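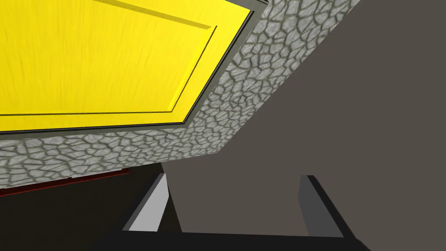 Workshop notebook, simulation group
June, entry 4

Subject: effect of surface texture randomisation on the door and drawer policy, wrist camera only.

Purpose. The previous entry left open whether the policy finds the edge of a door by its shape or by the contrast between two familiar finishes. The present set varies the finishes and holds the geometry, the lighting and the starting pose of the arm fixed.

Set-up. Kitchen scenes were built in the Durrani scene generator and rendered through Bevex at the usual settings. Door panels and cabinet bodies draw their textures separately, so that a yellow wood-grain door may sit in a body covered in grey cobblestone. Such pairings are kept in the set on purpose. Wall colour was left plain throughout. The gripper begins open and below the cabinet, with the fingers pointing upwards.

Two policies were compared. The first was trained on 1000 demonstrations with the standard finishes. The second used the same demonstrations, replayed with textures drawn afresh for each one. Replay failed on a number of demonstrations where the contact solver did not settle, and these were dropped from the second set, leaving 960. The first policy was not retrained on the reduced set. This should be done before any figure is quoted outside the group.

Result. On the standard finishes the two policies could not be told apart. On unseen finishes the first policy frequently closed its fingers short of the door, most often where the body carried a strong repeating pattern. The second policy reached the door edge in the majority of runs, though it was slower on the approach and made more small corrections. In total 1063 evaluation runs were logged, including repeats after the change of seed.

Remaining faults. Steep views from underneath are still the weakest case for both policies. The groove of a raised-panel door is at times taken for the outer edge, and the gripper then stops under the inset field. Four such runs have been copied to the Jovmont folder for inspection. Brightening the shadow beneath the cabinet made no difference that could be measured.

Note on storage. Texture seeds are now written to the run header. Older logs do not hold them and cannot be replayed exactly. Colleagues are asked not to mix the two in one table.

To do
Retrain the first policy on the reduced set.
Repeat with body and door sharing one texture.
Check groove depth against the Brunadus door models, which may be too shallow.
Ask for a further block of render time.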